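Stemdale lodges: changes to arrival, heating and linen

Guests with a booking at the Stemdale lodges should read the following before they travel. The notes replace those printed on the back of the winter booking form and apply to all stays from the start of the summer timetable.

The lodges are now let in two groups. The lower group stands beside the access road and is reached on level ground. The upper group is reached by a gravel path with a handrail on one side, and luggage has to be carried from the turning area. Guests who have difficulty with slopes should ask for the lower group when booking. We cannot move a party between groups on the day of arrival if the lodges are full, and in July they usually are.

Keys are no longer handed out at the Kerndale office. Each lodge has a key box to the left of the door, opened with a code that is sent by text message on the morning of arrival. The code works from 4 pm. Parties arriving earlier may park at the turning area and use the toilets in the drying room, but the lodges themselves will still be being cleaned. If the text has not come through by 4 pm, ring the office and quote the booking reference and the surname of the lead guest.
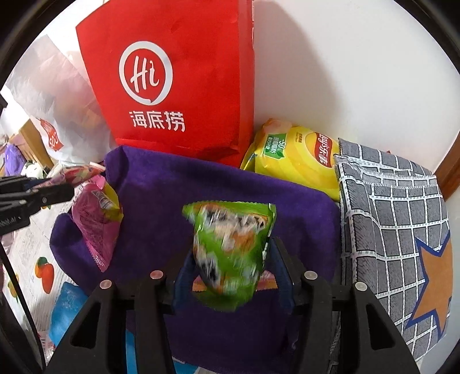
Words: Clem Pryor
Flellomis guest newsletter, March 25, 2020

Heating is by wall panels controlled from a single thermostat in the hall. The thermostat returns to its set programme at midnight whatever has been entered during the day. To hold a different temperature overnight, press the upper button until the display stops flashing. The wood stove in the living room is separate from this system and is not needed to heat the lodge. One basket of logs is included in the rental. Further baskets are sold at the office and should be ordered before noon for delivery the same day.

Bed linen is included for all stays. Towels are included for stays of a week or longer and can be added to shorter stays at the time of booking. Beds are made up before arrival, except for the sofa bed, for which linen is left in the hall cupboard. Cots are supplied without bedding.

Cooking is electric throughout. The hobs in the upper group were replaced over the winter and will only work with flat-based pans that a magnet sticks to. Suitable pans are provided in each kitchen, and guests who bring their own should check them first. There is no shop on the site. The nearest is in Kerndale, on the same road as the bus stop, and it closes early on Sundays.

The Gilbert bus calls at the end of the access road 2 times a day in each direction. It does not run on public holidays. Seats cannot be booked, and bicycles are carried only if there is room at the rear.

A deposit of £100 is taken for each lodge and is returned to the same card after the lodge has been checked. Dogs are accepted in the lower group only, with a limit of 2 to a lodge. They must be kept on a lead as far as the gate.

Questions about an existing booking should go to the Flellomis reservations desk, extension 2157, with the lodge number to hand.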